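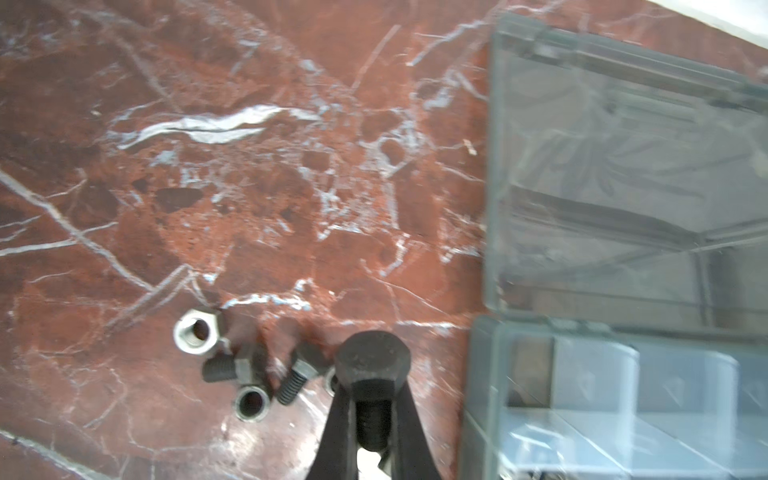
Lina Nimri wrote to us that she had loaded her Vavell the night before a long drive, felt very pleased with herself, and then found at the first rest stop that the diapers, the sandwiches and everybody's sweaters were all up on the roof under the tent. She asked if we could please put the packing advice ahead of the part about closing the lid. She was right, and so Section 4 has been moved around a little. If you have the older booklet in your glove compartment, the steps are the same ones, only in a friendlier order.

Last updated: May

4. LOADING THE VAVELL ROOF BOX AND GETTING ON THE ROAD

By now the box should be sitting on your crossbars with all four clamps closed (Section 3). If you skipped ahead, which plenty of us do when the kids are already in their pajamas and somebody is asking where the cooler went, please go back and finish Section 3 first. Everything in this section assumes that the empty box doesn't shift when you lean on it.

Give yourself an evening for your first time. After a trip or two you will find your own way of doing things, and it will probably be better suited to your family than ours is.

4.1 Before you pack

1. Park on level ground with room to stand on both sides of the car. The lid opens from either side, and you will want to use both.

2. Look up two numbers: the roof load limit in your car's owner's manual and the load limit on the label for your crossbars. Use the lower one. The weight of the bars and of the empty box both come out of the car's limit before you pack so much as a sock, so do that subtraction on paper and keep the paper.

3. Lay everything you plan to take on the floor indoors. Yes, all of it, including the things you are sure are coming along in somebody's lap.

4. Sort it into two heaps. The first heap is what you will want before you reach the place where you are sleeping. The second is what you won't. Only the second heap goes on the roof.

5. Weigh the second heap. A bathroom scale does fine: step on holding the bag, step on again without it, and write down the difference. Add up the bags and compare the total with the number from step 2. If you're over, take things out now, while you are near a closet.

Note: Sleeping bags, pillows, life jackets and winter coats are the best friends a roof box ever had. Canned food, tool kits, books and full water jugs belong down low inside the car, and should be packed against the back of a seat.

Note: Duván Agudelo, who drove our test wagon from Cistinstead to Araya with three children and a dog, keeps one spare bag folded up inside the box for the trip home. Laundry does seem to get bigger on vacation. 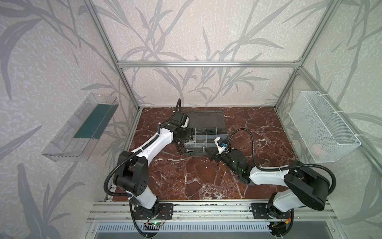 With the sorting and weighing behind you, the lifting goes faster than you might expect, and it is a nice job for two people, one on each side of the car. If you're on your own, use a steady step stool and do one bag at a time. Please don't stand on the door sill in wet shoes. We know it is right there and just the right height.

4.2 Filling the box

1. Open the lid fully on the side nearest the curb. You will feel the supports take the weight of it.

2. Put the heaviest soft bags in first, over the crossbars, where the floor of the box is best supported.

3. Work outward from there, putting lighter bags toward the front and back. The nose is lower and narrower than the rest, and shoes, beach towels and rolled jackets fit in it very well.

4. Lay long things, such as tent poles and folding chairs, straight along the length of the box. Wrap the ends in a towel so they don't poke at the shell when you brake.

5. Pull the two inner straps across the load and snug them up. You want them firm enough that the bags don't slide when you push, and loose enough that the floor of the box isn't bowing upward.

6. Walk around and check the far side. A sleeve or a drawstring hanging over the rim will keep the lid from sealing and will also let in a surprising amount of rain.

Caution: Never carry people, pets, fuel cans, camp stove canisters or anything that drips in the box. It gets hot up there in the sun, much hotter than the inside of the car.

4.3 Closing and locking

1. Bring the lid down with one hand near the front and the other near the back. Pressing only in the middle can leave one end unlatched.

2. Press down over each latch until you hear it click. If you can't hear it over the general excitement, try lifting the edge of the lid at each latch with your fingers. It shouldn't move.

3. Turn the key. It will come out only when every latch is closed, so a key that won't come out is telling you something. Please don't force it. Open the lid, move whatever is in the way, and try again.

4. Put one key on your key ring and give the other to a second grown-up. If you're the only grown-up, tuck it somewhere in the car that you will still remember after a long day.

5. Fix the yellow height reminder to the dashboard. Measure from the ground to the highest point of the box with the car loaded, and write that figure on it with a permanent marker. Parking garages, drive-through windows and the low branches at campgrounds are where people forget.

4.4 If something rattles

A rattle on the first day is common and is usually something small inside the box, such as a buckle tapping on the shell. Pull over when it's safe and check in this order:

1. Loose strap ends. Tuck them under the nearest bag.

2. Poles or chair legs that have worked free of their towel.

3. The crossbars themselves. Take hold of each one and try to shake it. If a bar moves, follow the bar maker's instructions, and don't drive on at highway speed until it is tight.

4. The box clamps. Open the lid and try each knob by hand. If one turns easily, tighten it as you did in Section 3.

If you ever need to replace a bolt or nut on the box, please use the parts list in the back of the booklet and match both the length and the thread. A bolt from the coffee can in the garage may look like the same size and still come loose after a day of bumps.

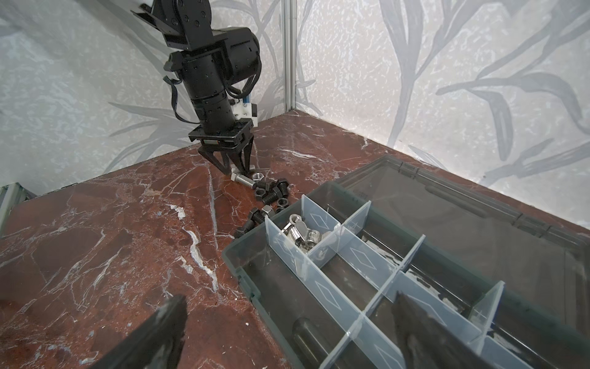
Hex bolt, with black nuts and short bolts.

Keep the spares in a zippered bag in the glove compartment. If they are in the roof box you will have to unpack the tents to get at them, usually on the shoulder of a road with trucks going by.

4.5 On the way

1. Stop after the first 12 miles and check the clamps and the lid. New loads settle. It takes a minute or two, and somebody will be glad of the bathroom anyway.

2. Check again every time you fill up with gas. On the test drive to Araya, which came to 461 miles by the route with the good pie, Duván checked at every fill-up and tightened one strap on the first afternoon.

3. Take it easy in crosswinds and on bridges. The car will feel taller than you are used to, and it will lean a bit more in the turns. Leave extra room for braking.

4. Keep to the speed limit given for your crossbars or the posted limit, whichever is lower.

5. Expect to buy more gas. How much more depends on your car, your speed and the wind, so fill up a little sooner than you normally would on empty stretches.

Caution: Take the box through a hand wash only. Automatic car washes can catch the lid, and damage from one isn't covered by the Metard warranty.

4.6 When you arrive

Unlock from the side where you have the most room, and open the lid slowly. Bags that were packed snugly in the driveway may be leaning on it by the time you get there. Have a child stand back by the house or the picnic table and be in charge of the pile, which keeps small fingers away from the hinges and gives them a job after all that sitting.

If you're staying more than a few nights and won't need the box, you can take it off the car by working backward through Section 3. Store it upside up on a blanket in the shade, with the lid closed and the key in your pocket. If it rained on the way, leave the lid open for an afternoon first so the floor can dry out.

For the drive home, start again at 4.1, including the weighing. Damp tents are heavier than dry ones, and there always seem to be rocks.

Storage over the winter is covered in Section 5. The parts list is on page 57.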